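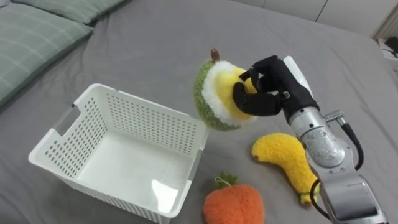 Week 2 notes: bedding, fibers and why your sheets feel the way they do

4 min read

Okay, so last time we did fibers on their own, and I promised we'd get to the stuff you sleep on. Bedding is my favorite part of this course (I say that every January, I know) and it's where weave starts to matter as much as fiber.

Start with plain weave, one thread over, one under. Percale is the one you've probably heard of. It feels crisp and a bit cool, and it wrinkles if you so much as look at it. Sateen floats the threads over several others, so more of each thread sits on the surface. You get that smooth, slightly heavy drape, and you also get more snags. I own both and I fight with myself over them every summer.

Now, blends. A 50/50 cotton and polyester sheet dries faster and comes out of the dryer flatter, but it can pill. Bring an old one in if you have it! We'll put it under the magnifiers next to the Gulska swatches and look for those little balls of broken fiber.

For the lab, cut 2 squares from your Tavares sample pack, wash one, leave the other alone, and measure both. Write down the direction of the warp before you wash. Please. Cotton can shrink more one way than the other, and without that arrow your numbers won't mean much.

Reading is chapter 3 up to page 54. Skip the dye section, we'll do that with plaids and checks.

Plovden Textile Studies | Contact the course office | Back to top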